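3.2 Workspace and objects

The tidy-up task was set for the second-year automation class at Pedenley, where students worked in pairs and shared one bench. Each pair wrote its own grasp planner but used the same object set, camera calibration and scoring script. Toy food and light plastic kitchenware were chosen to keep the load on the wrist low and to give the planners a mix of rims, handles and rounded shapes.

Objects were scattered by hand before every trial. A layout was accepted if each target could be reached from above, even where two items touched.

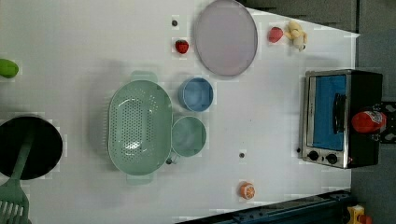
Figure 2. Overhead view of the tabletop with kitchenware, toy food and toaster oven.

The colander and the green cup beside it gave the segmentation stage the most trouble. Their colours are close and their rims meet in Figure 2, and the baseline written by Shukla and Hennessy merged them into one region in 8 of the layouts. Adding a depth edge term corrected all but two of these.

Training used 4,000 labelled crops collected by the class in October. Crops in which an object crossed the image border were kept, as partial views are common near the left side of the workspace. Grasp results are reported by object in Section 4.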